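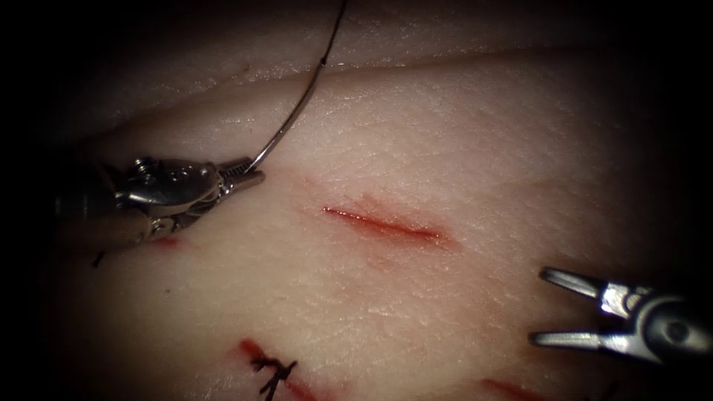
Movitz builds machines that turn sawdust, husks and other dry plant waste into solid fuel briquettes. We design them, cut and weld the frames, fit the drives and test every press before it leaves our works in Eltstead. Most of what we make is heavy and fairly simple, but it still depends on small parts being right. A pin that is a poor fit matters in the crank of a briquette press. We check them one at a time all the same.

What we make

Our main product is the Talell press. It is a mechanical piston press that pushes dry material through a tapered die and produces a round briquette 70 mm across. The standard Talell makes up to 500 kg of briquettes an hour from clean sawdust. Output with rice husk or straw is lower, and we will tell you how much lower after we have run a sample of your material. We do not quote an output figure for a material we have not tested.

The second product is the Dramani dryer. Customers kept coming to us with sawdust that was too wet to press, and for a long time we sent them to other suppliers. Some of those dryers worked well with our presses and some did not, so in the end we drew up our own. The Dramani is a rotary drum dryer heated by a furnace that can burn broken briquettes, bark or offcuts. It is sold in two lengths. It can be supplied with a press or by itself.

We also make infeed hoppers, screw conveyors, cooling lines and briquette breakers. These are built to suit the site and have no model names.

How the company began

Movitz started as a repair shop for sawmills and joinery works. The first presses we worked on were other makers' machines that had been brought in with worn dies or cracked flywheels. We repaired the same faults so many times that we started making our own replacement dies, and then our own rams, and after that there was not much left of the machine to make. The first complete press went to a joinery works on the other side of Eltstead, where it replaced a skip that had to be emptied every Monday.

The repair side of the business is still open. It occupies the older of our two buildings and takes in any make of briquette press, pellet mill or chipper. If a repair is going to cost more than the machine is worth, we say so before starting.

The works

Steel comes in at the north end of the main building, where it is sawn and profiled. Frames are welded next door and sent out for stress relieving, then return for machining. Gearboxes, motors and bearings are bought in. Dies, rams, crankshafts and feed screws are made on site.

At the south end there is a test bay with its own hopper, extraction and cooling line. Each Talell runs in the bay for 7 hours under load before delivery. During the run we record motor current, oil temperature and die temperature, and a copy of the readings goes out with the manual. Customers are welcome to come and watch the test of their own machine, and many do. Please let us know beforehand so that we can have safety boots and ear defenders ready in the right sizes.

Our own heating runs on the briquettes from the test bay. In a cold month we can get through them faster than we make them, and in July they pile up, so local customers can collect bagged briquettes from the yard in summer.

Testing your material

Before we quote for a press we ask for a sample. For most materials we need 300 kg, dry, in bags or bulk sacks, and labelled with where it came from. Smaller amounts tell us very little, as the die has to come up to temperature before the briquettes are worth looking at.

You will get back a short report with moisture content, particle size, bulk density, output per hour and the power used. We send a box of the briquettes as well. If the material will not hold together, the report will say that, and it will usually suggest something to try, such as a finer screen on the hammer mill or mixing in a share of hardwood dust. Some materials cannot be pressed without a binder. We do not make binder systems and would advise you to look at another type of plant.

Plastic, painted board and treated timber are not accepted for testing.

Delivery and installation

A press is delivered on a single lorry, filled with oil and ready to be lifted off. You will need a level concrete floor, a three-phase supply and a way of getting dry material to the hopper. Our fitters connect the press, set the die pressure and stay until it is running steadily on your own material. They also train the people who will be using it. We prefer to train everyone on the shift and not just the foreman — dies block at night and at weekends too.

For orders from abroad we pack machines in closed crates and protect bare metal with wax. Manuals are in English as standard. Other languages can be arranged when you order, and the drawings and part numbers stay the same in all of them.

Spares and service

Dies and rams wear out, and how quickly depends on what you put through them. Rice husk is the hardest on them. We keep dies, rams, seals and feed screws in stock for every Talell we have sold, including the early ones with the narrow hopper. Orders received before noon normally leave the same day.

When ordering, please give the serial number from the plate on the side of the flywheel guard. If the plate has gone, a measurement of the die across the outer flange is enough for us to work out which version you have.

Visiting us

The works is on the east side of Eltstead, past the railway bridge. Lorries should use the second gate. The office is upstairs in the older building, and there is a bell at the foot of the stairs for anyone who would prefer to be met on the ground floor.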